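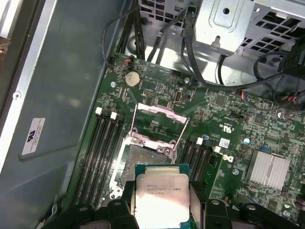 Figure 1. The processor and the open socket, with the load plate raised.

Rebuilding a Desktop Tower: Project Report
Prerkusville Technical Program, Computer Hardware course
Demetrius Castellanos

1. Purpose

The goal of this project was to take the main removable parts out of one used desktop computer, record how each part is held in place, and write a work order that another student could follow. The parts I covered are the processor, the memory, the graphics card, the hard drive and the power supply. I did not cover software. The tower was item 2940 on the course inventory list.

I picked the processor as the main part of the report because it is the part where a mistake costs the most. The contacts in the socket bend easily and I don't have the tools to straighten them.

2. Layout of the case

All work was done with the tower on its side and the cover off. With the case lying down, the motherboard faces up and most of the screws can be reached from above. Trying to do this with the tower standing makes the graphics card hang from its slot.

The power supply is the large silver box at one corner of the case. Its label carries the regulatory text. Next to it is a black plastic cover, and then the cage for the hard drive. The expansion slots are along the rear wall and are closed with blue clips. In this case blue marks most of the parts meant to be opened by hand, including the drive release. 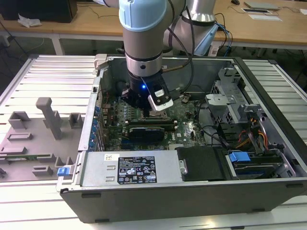 Page last changed: Monday, 4:10 p.m.

3. Work order

The order I settled on is below. The first draft had the graphics card coming out last, and I moved it up after my first trial.

Unplug the power cord and hold the power button for a few seconds.
Lay the tower on its side and remove the cover.
Open the blue clip for the graphics card slot and lift the card straight up.
Unplug the drive cables at the drive end, then release the hard drive.
Push the memory latches outward and pull the modules.
Remove the cooler.
Release the socket lever, raise the load plate and lift out the processor.
Unplug the power supply from the board and take out its screws.

Putting the computer together is the same list from the bottom up. I wrote both directions out in full in my notebook, since going backward through a list is where I lost my place on the first trial.

4. Cables

Cables took more time than any other part. The thick black ones cross the floor of the case and run under the metal bracket before they reach the board. If one is put back on the wrong side of the bracket, it comes up short at the connector. The small connectors near the edge of the board are easier to mix up because they are close to the same size.

I put a piece of masking tape on each cable with a number on it and wrote the same number on a sketch of the board. The printing on the board also helps. Some of the headers have labels next to them, such as HDD_TEMP, but they are small and I needed a flashlight to read them.

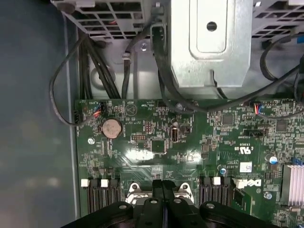
Figure 3. Cable runs at the upper edge of the board, with the coin-cell battery at left.

I left the coin-cell battery in place for the whole project. The course handout from Mr. Baptista says to replace it only if the clock loses time, and ours did not.

5. Processor and socket

The processor is square with a silver metal lid. The socket has a hinged load plate held down by a lever. The lever is under tension and should be kept under a finger the whole way up. Once the plate is raised, the contacts are exposed and nothing should be passed over the socket except the processor.

The chip must be held by its edges, kept level and lowered straight down. It should drop in with no pressure. If it does not sit flat, lift it and check the corner mark and the notches against the socket. Sliding it around to find the position is the most common way to bend a contact. 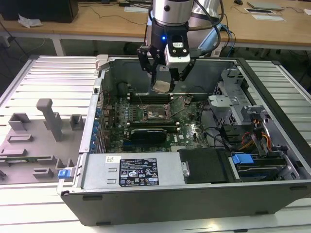

Memory goes back in after the load plate is closed. The slots are in two banks, one on each side of the socket, and the latches need to be open before a module goes in. I pressed on both ends of the module until the latches closed.

6. Results

I ran three trials of the full work order. The times below are in seconds and cover removal and replacement together.

Trial 1: 3370
Trial 2: 2940 is the inventory number and was copied here by mistake in the first version of this report. The sheet for this trial was lost, so I have no time for it.
Trial 3: 1079

The computer started after trials 1 and 3. After trial 2 it gave no display until I reseated the graphics card.

7. Changes for next time

Use a tray with a separate space for each set of screws. Take a photo of the cables before unplugging any of them. Repeat trial 2 so the table is complete. The numbered tape should be put on flat, because 4 of the tags came off when the cables were pulled back under the bracket.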